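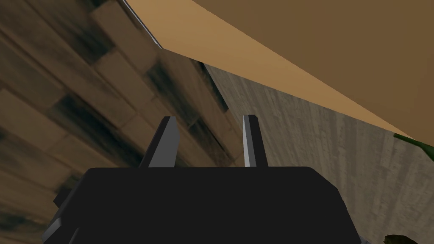
How a Two-Finger Gripper Works

A gripper is the part of a robot arm that takes hold of things. The one on this page belongs to a computer model. It has a black body and 2 fingers, and the fingers are open with nothing between them.

The model goes with the Nurmi arm, a small robot arm being built in the shared workshop at Trosholm. The builders try each movement in the computer first. A mistake in the model costs nothing. A mistake on the bench can strip a gear.

What is inside

The body of the Nurmi gripper holds one motor. The motor turns a small gear, and the gear moves both fingers at the same time. When one finger moves in, the other moves in by the same distance. Engineers call this a parallel gripper, and the space between the fingers is called the gap. On the Nurmi, the widest gap is 40 millimeters. Anything wider will not fit.

How it picks something up

1. The arm moves the open gripper over the object.
2. The arm lowers the gripper until one finger is on each side.
3. The motor turns and the gap gets smaller.
4. Both fingers touch the object and the motor slows down.
5. The control program notices the change and holds the motor at that force.
6. The arm lifts.

Step 5 is the hard one. If the force is too low, the object slips. If it is too high, a paper cup is crushed. The force setting is a number in the program, and a different object may need a different number.

Where a camera can go

Look at the picture again. The gripper is seen from behind and slightly above, with the fingers pointing away. A camera near the wrist of an arm gets a view like this. The fingers stay in the same place in every picture while the background changes. Wood planks may fill one side, and they look tilted when the view is tilted.

Try it yourself

Hold out your thumb and first finger and keep the other fingers folded. Pick up an eraser, then a coin lying flat on a table. The coin is harder, as there is very little edge to hold. The Nurmi gripper has the same trouble with coins.

Words to know

Gap: the space between the fingers.
Force: how hard something pushes or pulls.
Model: a copy of a machine made inside a computer.

Text by Waldemar Tokarz. Last changed 24th November.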